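Greritz hand vs. Pristero hand, same arm, same floor, same jobs. I've had both on the bench for a while and people keep asking which one I'd buy, so I'm putting it all in one thread.

1/ Setup first. Both are black multi-finger hands with roughly the same reach. The arm is the one we always use. The controller is a Shawky box, stock firmware, no custom tuning on either hand beyond what the manual tells you to do.

2/ I ran 22 picks per object per hand. Objects were a foam block, a paper cup, a roll of tape, a screwdriver, a T-shirt and a thin steel washer. Start position was marked on the floor and I put the object back on the same mark every time.

3/ Why the floor and not a table: the customer job is picking things up off carpet. Carpet is harder than it sounds. Fingertips drag in the fibers, and a flat object sinks in just enough that you can't get under it.

4/ Foam block and paper cup first. Both hands got every single pick. If your work is all soft, tall objects, buy whichever one ships sooner.

5/ Roll of tape. Greritz missed 2, Pristero missed 3. I don't read anything into that. The misses on both were the roll tipping up on its edge when the first finger touched it before the others.

6/ Screwdriver is where they split. The Greritz closes all its fingers at one rate, so a round handle rolls away from the side that lands first. The Pristero lets you delay the thumb. With the delay set, it stopped rolling the handle and I quit chasing screwdrivers across the room.

7/ You can get the same delay on the Greritz, but you have to script it from the controller side and send each finger its own command. It works. It also took me most of an afternoon, and I had to redo it when I changed the grip width.

8/ T-shirt. Greritz was better. Its pads are softer and they grab cloth without pinching down hard. The Pristero kept sliding off until I turned the force up, and then it picked up the shirt fine but didn't want to let go of it cleanly.

9/ Washer. Neither one. Zero for 22 on both. I tried a steeper approach, then a scraping motion, then gave up. If you need flat metal parts off carpet, get a magnet or a suction cup and save yourself the trouble.

10/ Now cameras, which got more questions than the hands did. I tried a Lenavberg wide-angle at the wrist against the narrower one that came with the arm. 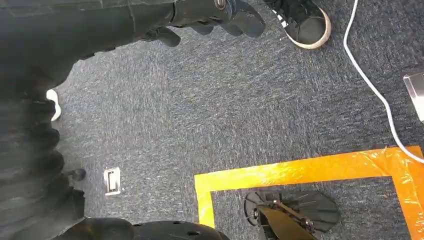
Wrist view, wide lens. Orange tape is the marked square, lower right.

11/ The wide lens gives you a lot of floor, and it also gives you a lot of your own hardware. The left side and the bottom edge of that view are mostly black gripper. For a person watching the feed it's fine. For a detector it's a problem until you mask those areas out.

12/ I did the masking by hand. Draw a polygon over whatever part of the hand never leaves the view, save it, load it with the camera settings. You need a separate mask for each hand and another one for fingers open vs. fingers closed.

13/ Second thing with the wide lens is dark on dark. A black device next to black fingers on a gray-blue carpet doesn't give the detector much to work with. I bumped the exposure up one step and it helped in the shaded parts. It also made the tape shine more.

14/ About the tape. Use matte if you can find it. Glossy tape picks up glare from the ceiling lights, and the color drifts from yellow to orange along one strip depending on how the light hits. My color threshold was too tight for that and kept losing one side of the square. I widened it and moved on.

15/ Cables on the floor matter too. A thin white cable makes a nice long clean edge and my edge-based square finder liked it a lot. Either move the cable or require four corners before you accept a square. I did both.

16/ The narrow camera has none of these problems, and its own problem is that you lose the target early in the approach. For the last stretch you're moving blind. On the screwdriver that cost me more picks than the choice of hand did.

17/ So I kept the wide one, with masks. If your arm has room for a second camera off to the side, that's probably the better answer. Mine doesn't without making a new bracket, and I haven't made the bracket.

18/ Controller notes. The Shawky box handled both hands over the same port. Switching hands means loading a different profile and restarting. Don't skip the restart. It will look like it took the new profile and then drive the fingers with the old limits.

19/ I had one real scare from that. Old limits, new hand, fingers closed on each other and stalled. No damage, but I heard it from across the room. Now the startup script opens and closes the hand at low speed before anything else is allowed to move.

20/ Price, since it always comes up. The Greritz was 950 dollars more than the Pristero on our quote. Your quote will be different. Ask what the spare fingertips cost before you compare, that's where the two got closer together for us.

21/ Wear. Carpet is rough on fingertip pads. The soft Greritz pads were visibly scuffed by the end of the T-shirt runs. The Pristero pads looked close to new. I'd expect to replace the soft ones a lot more often, but I haven't run either long enough to give you a number.

22/ Which one I'd buy: for mixed hard objects, the Pristero, for the thumb delay alone. For laundry or anything cloth, the Greritz. For the floor job we're doing now I'm leaving the Pristero on the arm.

23/ A few people asked for the masks. They only fit my mounting position, so they won't do you much good, but the script that draws them is short and I'll post it once I take our file paths out.

24/ Someone also asked about repeating the runs on hard floor. Planned for June, same objects, same arm. I'll leave the washer in.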